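How to slice limes and lemons for drinks (the quick way)

Doing these for a Sunday lunch, so this is short. Same method for both fruits. Takes 6 minutes if you don't stop to chat.

What you need

Limes or lemons, firm ones. A chopping board, wood if you have it. A small knife. A cloth folded up next to the board. Bowl with a lid for the slices.

Before you cut

Wash the fruit, even if you're peeling some of it. Warm water, quick rub, dry it properly. A damp lime skids about and thats how fingers get nicked. Then roll it under your palm, pressing down a bit. Softer fruit, more juice.

Board lengthways in front of you, handle end nearest. I like a plastic knife for this — fine on a ripe lime, kinder to the board, and the kids can have a go. Tough skin, swap to a small serrated one. My Gadgate one has lasted ages.
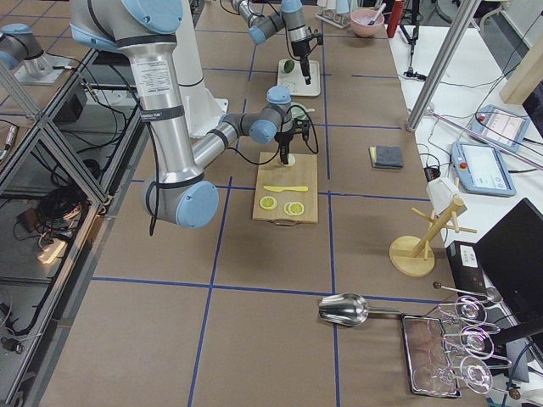 First cut. Take the end off, just the nub, and put it at the far side of the board out of the way. Stand the knife where you want the slice, fingertips tucked under, and draw it back towards you. Don't push straight down. Pushing squashes the middle and all the juice ends up on the board instead of in the glass.

How thick? Thin for floating in a jug. Thicker for the rim of a glass, or it flops over. Pips out with the tip of the knife as you go, much easier than fishing them out later.

Slices for the rim: one cut from the centre out through the peel. Stop at the centre!

Slices going brown or dry at the edges — they've been left out too long. Lid on, in the fridge, 3 days at most. Damp kitchen paper over the top helps.

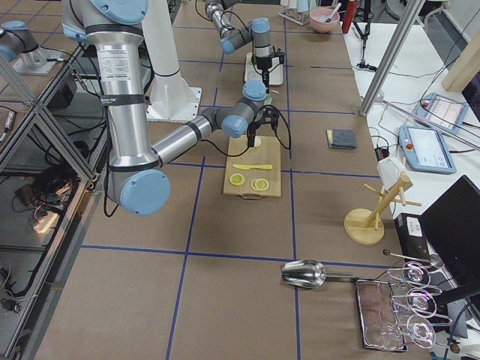
Freezing. Lay them flat on a tray with gaps, freeze, then tip into a bag. Skip the tray and you get one solid lump, I've done it. Straight in the glass from frozen, no ice needed.

Clearing up

Wipe the board straight away, juice gets sticky. Rinse, stand it on its edge to dry. Don't soak a wooden one, it'll warp. Knife gets a wash to, don't leave it lying in the juice.

Odd ends go in the kettle with water if it needs descaling. Boil, leave an hour, rinse twice.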